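FOR IMMEDIATE RELEASE

Cloteck opens pink wallpaper sorting corner, launches June clothing drive

Old clothes in, sorted clothes out. That's the plan. Cloteck, the clothing reuse shop on Barrientos Street, is opening a new sorting corner this June and asking neighbors to clear out their closets. Drop-off starts at 8 a.m. No appointment, no forms.

The corner has pink damask wallpaper, urns and garlands and all, and a gray marble-pattern floor. Shirts, wraps, odd cloths, whatever comes in the bag gets heaped up and worked through from there.
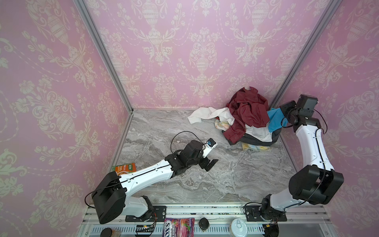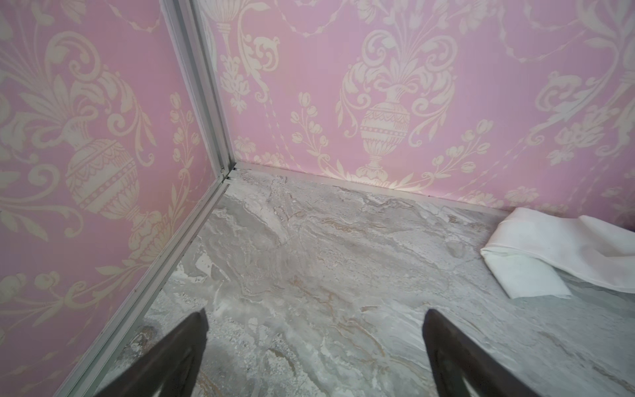
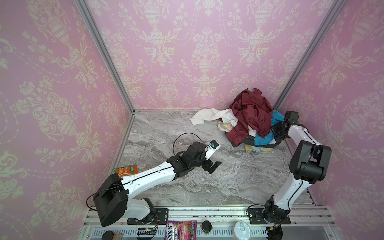

The sorting corner at Cloteck, with its pink and cream wallpaper.

Why wallpaper

"Sorting rooms are gray. Every one I ever worked in was gray," said Leidy Huaranga, who runs Cloteck. "I wanted something you'd be happy to look at all day. My grandmother had a dining room like this. Pink, swags, the works. People walk in and start talking about their own grandmother and then they remember they have a bag in the car."

The pattern is Bendirel, from the supplier's Kikier range. Cream on pink. Huaranga picked it over a plain stripe and says she would do it again, though lining up the urns at the corners took two tries and a good part of a weekend.

The floor was a easier choice. Marble look, gray with some veining. Goes with the pink.

What to bring

Shirts and blouses, with or without all their buttons
Dresses, skirts, pants, shorts
Kids' clothes, any size
Sweaters and light jackets
Scarves, pillowcases, cotton cloths, printed or plain
Odds and ends of fabric bigger than a dish towel

What to leave at home

Shoes and belts (no shelf space yet, maybe fall)
Anything with mildew
Comforters and bed pillows
Uniforms with a company name on them

Stains are fine. Holes are fine. Worn-out cotton goes to the rag bin and gets used. Please wash first and empty the pockets, last drive turned up 14 house keys and we still have most of them. If one is yours, come get it.

How the sorting goes

Pile first. Pieces come off one at a time and get spread flat for a look, then go by type: wear again, mend, cut up. Color doesn't matter at that stage, reds and whites and blacks all go in together. Mending goes to the back table. Wear-again pieces get folded and put out on the shop floor, most of them priced under $14.

Last year's drive brought in 353 bags from 66 households. Cloteck would like to beat both numbers.

"One bag is plenty," Huaranga said. "Don't wait untill you've done the whole closet. You won't do the whole closet. Bring the one bag."

Where and when

Cloteck, Barrientos Street, side door next to the loading bay. Open from 8 a.m. through the month of June. Ring the bell if the door is shut. Street parking out front, two short-stay spots by the bay for unloading.

Visitors can ask at the counter to see the new corner. School and scout groups welcome, call ahead so there's someone free to show you the tables.

Press contact

Leidy Huaranga, Cloteck. Ask for her at the shop counter, mornings are best. Larger copies of the photos on request.

END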